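Week 7 - Collecting demonstrations w/ the handheld gripper
Notes for the practical group. Bromulbridge lab, April block. Notes by Vasilis Grgić, corrections to me please, not to Precious.

Read before you come in. Last week's handout (behavior cloning, the loss, why small errors pile up) is assumed.

1. Where we are

Policy = function from what the camera sees (plus gripper width, plus a bit of history) to the next few moves of the hand. We train it by copying people. So the examples are everything. Last year two groups spent the whole block tuning the network and then found half their episodes had the wrong width calibration. Check data first, network second.

Three ways to get examples, quick recap:

Teleoperation. You drive the real arm. Actions are exactly what the arm can do. Slow, tiring, one person per arm, and we have one arm.

Kinesthetic. Push the arm around by hand. Your own hands end up in the camera view. Fine for a short motion, bad for learning from pictures.

Handheld gripper. You carry the fingers and the camera, no arm at all. Fast. Works anywhere you can walk. Price: you have to recover the motion from the video and the inertial sensor afterwards, and you can easily do things the arm can't (too fast, wrist bent too far, reaching around behind stuff).

We use the third for this block.

2. The Trallholm set

Our starting set. Pick and place, small items, tabletop bins. Numbers as of this handout:

recorded: 3,123 episodes
thrown out at tracking: 313
thrown out by a person watching: 106

So 2,704 left over. Don't quote the recorded number in your report, quote what you trained on.

Most of the 313 are tracking loss. The tracker needs corners and texture to hang on to. Plain surfaces close to the lens give it almost nothing, so when the gripper is low over a bare white area it has to live off whatever else is in view. Bins, edges, clutter further back. Swing those out of view and move fast at the same time = lost, usually for the rest of the episode.

Shadows: they are a feature to the tracker if sharp enough, and a shadow cast by the gripper moves with you. Bad combination. Use soft light, keep lamps off to the side. A blurry shadow is mostly OK.

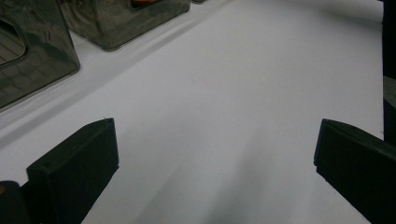 Fig. 1. Wrist view over a plain white surface. Fingers apart, soft shadow between them, tinted containers at upper left.

Things to take from Fig. 1, for the exercise at the end:

- Both fingers show in the lower part. That's the mounting we want; width is read from the finger positions in the video so they must stay visible. If you knock the mount, redo the calibration clip.
- Very little to track on in the middle. Nearly all the useful structure is up in one corner.
- See-through plastic. Reflections slide over it as the camera moves, so points found there are not fixed in the world. The tracker should reject them, doesn't always.
- A bit of orange shows through the opening in the farther container. A sliver is a weak cue for a policy. From one view you can't tell the shape, so episodes need an approach where the hand gets a proper look in before it commits.

3. Protocol

Same for everyone, otherwise sets can't be merged.

Before a session
- calibration clip: open fully, close fully, slowly, twice
- mapping clip: walk the gripper around the whole work area, high then low, come back to where you started
- write down who, which gripper, which table. In the Rikau sheet, not on paper

Each episode
- start fingers open, hold still for a moment
- one task only. No fixing a second item on the way
- move at a speed the arm could manage. If it feels natural it's probably a bit too fast
- stop, hold still again, end the recording
- dropped it? Keep going if you can recover in one try and tag it "recovery". We want these!! Otherwise end and tag "fail". Don't delete on the spot

Between episodes
- move the items AND the bins. People forget the bins. A set where the bin never moves teaches the policy to go to a place, and it will look great untill someone nudges the table
- change your start height and angle
- swap collector every so often. Everyone has a habit (mine is coming in from the left)

4. Variety vs. quantity

Rule of thumb for our budget: a new setting is worth more than another repeat in the old one. Precious ran a comparison on the Trallholm data, same number of episodes, one half from a single table, other half spread over many. Spread one did clearly better on an unseen table and slightly worse on the old one. Plot is in the slides, axis labels are swapped, sorry.

But: don't vary the thing you're asking for. If half the collectors put the item in the near bin and half in the far one with nothing in view to say which, the model averages or flips a coin. Multimodal output helps (diffusion head, lecture 5), it does not tell the robot what you wanted. Fix the rule in writing before anyone records.

5. Cleaning

Ki is the filter script. Runs on the lab machine, takes a folder, writes a keep list. It checks:

lost tracking at any point
gripper width missing
speed over the arm's limit
path outside the arm's reach, given the base position you enter

It does NOT check if the task was done. That's the human pass, and it's where the 106 came from. Watch at double speed, two people per batch, mark keep / fail / recovery / unsure. Unsure goes to Precious Buthelezi, with the episode number and one line on why.

Split by session and never by episode. Episodes from one session share the table, the light and the collector, so a random split leaks and your validation number is meaningless.

6. For next time

a) Record one session in pairs, own choice of surface, at least one see-through container in the set up.
b) Run Ki. Report how many went out at each check.
c) Look at Fig. 1 again. Say in a paragraph what you'd change on the table so the tracker copes better, without changing the task. Stickers everywhere is allowed as an answer but tell me what it does to the policy.
d) Write the task rule for your session in two sentences. Swap with another pair. Can they record it without asking you anything?

Hand in before 9:00 session, shared folder, one file per pair. Grippers back on charge when your done.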